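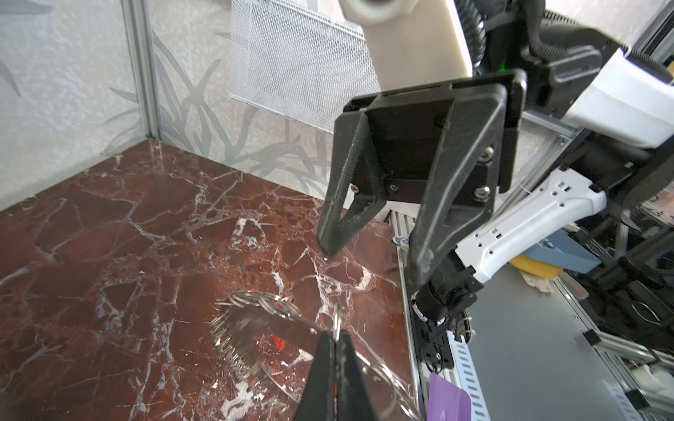

11/20/21

Up before it was light, as the heating came on with a bang again and I couldn't get back off. Made tea and stood at the back door while it brewed. There had been rain in the night and the water butt was full to the lid, so I let some out into the drain before it could push the downpipe off as it did last winter.

The plan was to finish the wall behind the runner beans. I started it in February, in a week of dry weather, and have been at it on and off ever since. The old wall came down on its own and lay in a heap under the elder for longer than I like to think. Most of the stone is still good. The trouble is that the flat pieces got used up early on, when I was being generous with them, and what's left is lumps.

Breakfast was the end of the loaf with marmalade. Then out by eight in the old coat. The string line had sagged overnight so I took it up and set it again, and found I'd been building a bit proud at the far end. Took off the top course there and laid it back properly. That was an hour gone, and the wall was no higher than when I started, but it looked better for it.

I've got into a way of working now. Pick a stone up, turn it over once, and if it doesn't go, put it in the heap on the left and don't look at it again until the next course. When I began I was picking up the same stone over and over. The small stuff for the middle goes in a bucket, and I fill as I go and don't leave it to the end. The book says to do that and I ignored it for most of the spring. The stretch I did then has a belly in it you can see from the kitchen.

At eleven the van came from Truller with the sand. They left it on the pavement and not on the drive, though I'd asked on the phone, so I had to barrow it all round the side. The wheel on the barrow is soft and the pump has gone missing. I think it's in the loft with the bicycle. Went next door and borrowed theirs, and was kept talking over the fence about the bins. They've had a letter to say the collection is moving to a Thursday. I haven't had one.

Three of the bags were split at the corner. Swept up what I could.

Soup for lunch, leek and potato, the last of the leeks we lifted. I rang my sister while it was warming. She is still arguing with Brirnex over the boiler cover and has been told once again that someone will call her back. She wants to come down the week before Christmas and not over it, which suits me. She asked if the wall was done and I said nearly. She laughed.

Back out at half past one. The afternoon was grey but there was no wind, and my hands were all right without gloves for a change. I found a coin in the soil at the foot of the heap, a penny, 1964, gone nearly black. I rubbed it on my sleeve until the date came up. That would be about when the first wall went up, going by what the deeds say about the extension, so perhaps it fell out of somebody's pocket while they were doing the same job. I put it in under the next big stone and laid over it. I wondered afterwards if I should have kept it, but it's in there now.

Got two full courses on along the middle and most of a third. The through stones are the worst of it. They have to go right across from one face to the other, and the last of them took me a good while to walk over, end over end, and then up a plank. My back let me know. I'm past 70 and ought to be asking for help with those, and I shall for the copings.

A wren was in and out of the gaps all the time I was there. It went in at one side and came out further along, quite unbothered by me. I've left a couple of holes low down at that end in case it wants them, and there's a toad under the slab by the compost that may like one too.

Stopped at three when the light began to go. Washed the tools, put the sheet over the sand and weighted it with bricks. It'll be a frost if the cloud clears, and the forecast was in two minds. I brought in the pelargoniums from the step in any case and lined them up on the back bedroom windowsill. They look dreadful. I'll cut them back tomorrow.

Had a bath, and found a bruise on my shin I don't remember getting. Then the ironing with the radio on, a programme about eels, very good. It seems they still don't properly know where they go. I missed the last part as the potatoes boiled over.

Fish pie. Paid the Fonduso bill while I was thinking of it and wrote the amount in the book. It's gone up again. Also wrote the card for the neighbours at the corner, and must get stamps on Monday, second class, and some more of the brown string.

To do: find the pump. Ask about the bins. See whether the yard at Quiambao has any flat copings, even reclaimed ones, and what they want for them. If they're too dear I'll set the lumps on edge along the top, the way they've done it down the lane by the chapel, which has stood well enough.

Clear sky now I look. Bed at ten with the hot water bottle.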